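# Skernside Pantry Tidying: Notes and Picture Card

Welcome, and thank you for taking an interest in what is, when you get right down to it, a very large pile of pictures and notes on putting food containers away. The Skernside collection covers the small kitchen jobs most of us do without thinking: setting a lidded box into a basket, taking it out again when it's time for lunch, finding the lid that fits (always the last one in the drawer!), and getting the counter clear enough to roll out some dough.

The current release is dated 2021-10-19 and replaces the July one. If you still have the July files, please download everything again, as the folder names have changed and the old notes won't line up with the new pictures.

## What's inside

- 1328 pictures, sorted by job
- `notes/`, with a short written note for each job
- `words.txt`, our list of everyday names for kitchen things
- `CHANGES.md`, which I do try to keep up to date

The jobs are grouped under two headings, **containers** and **baskets**, and there is a fair amount of overlap between them. A box sitting in a basket is filed under baskets, while a box sitting on a table or a shelf is filed under containers. We went back and forth on this for most of the summer, and I still get letters on the subject, so please don't feel shy about sending yours.

## A word about the baskets

I have a real soft spot for wire baskets, and I suppose it shows in the collection. They let you see what you have from across the kitchen, so the leftover rice doesn't sit there until it's a science project, and they lift out in one go when you want to wipe the shelf. Ours are a mixed bunch: some have an open wire bottom and some have a flat panel to set things on. The flat ones are kinder to small containers, which otherwise tip a little when a corner lands between two wires. In `words.txt` you'll find both kinds simply under "basket," with the bottom noted separately as `open` or `flat`. 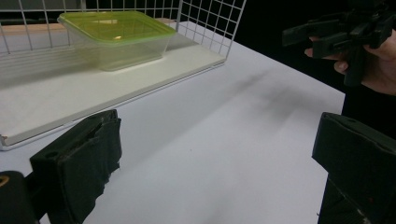

*Clear container with a yellow-green lid, in a white wire basket. Bottom: `flat`.*

Lids have their own line in the notes, and we give their color the way you'd say it out loud to somebody standing at the sink. "Yellow-green" is fine. "Chartreuse" was voted down, though I was rather fond of it. If a lid lets some light through, add the word `translucent` after the color, and leave it off if you can't tell.

## How the notes are written

Each note is one or two plain sentences in the present tense. A typical one reads:

 The container is in the basket, toward the back. The lid is on.

Please don't guess at what a box has in it. If you can see soup, write soup, and if you can't, leave the contents line blank. A blank is perfectly good information and saves the next reader a lot of squinting.

## Known gaps

There are 8 notes with the wrong basket type, all in the Pranura folder, and I am working through them in the evenings. The Hinojosa folder has very few round containers. Clitemel is still missing its shelf pictures altogether, so anything you read in its notes about shelves should be taken as a plan for later.

## Questions and corrections

Write to Rocío Sandoval, care of the Skernside project page. Do include the folder name and the first few words of the note you mean, and I'll get to it as soon as I can. Corrections to spelling are just as welcome as the big ones.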